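Furura

Furura is a holiday farmhouse and former boarding house on the eastern shore of Lake Inach. It is let by the week from spring until the first hard frost, and by the night to anyone who turns up looking sufficiently tired. The property sleeps 13, or 12 if the guests have met the attic bed.

History

The main building was put up by the Garnham family as a summer boarding house for anglers, who were promised trout and generally given soup. It passed to a cousin, Rhodri Kemeys, who added the sauna, the second staircase and a long-running dispute over the jetty. The dispute was settled in August of his final season there, when the jetty sank.

Euan Semple bought the house at auction, having gone to bid on a tractor. He replaced the roof, kept the wallpaper and reopened under the old name. The origin of that name is uncertain. Kemeys told guests it was a local word for a warm wind, though local people have never used it for anything but the house.

Accommodation

The ground floor has a dining room, a kitchen with a wood-burning range and a sitting room facing the lake. Six bedrooms occupy the upper floors, all with linen and 3 with a view. The Phillips Room, named after a lodger who came for a weekend and stayed nine years, is the largest and has its own bathtub. Towels are supplied. Hot water is supplied in the order in which guests get up.

Pets are accepted by arrangement. The house cat makes its own arrangements.

Guest book

The current guest book contains 897 entries, most of them concerning the weather. The latest, dated 27 Dec 2022, was left by a couple who had misread the season dates and were let in anyway. They praised the stove and asked whether the lake was always that color.

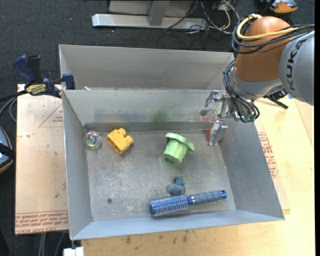
Access

The house is reached by a gravel road from Inach village, passable by ordinary cars except during the thaw. The bus stops at the chapel, from which it is a pleasant walk without luggage. Parking is free beside the barn.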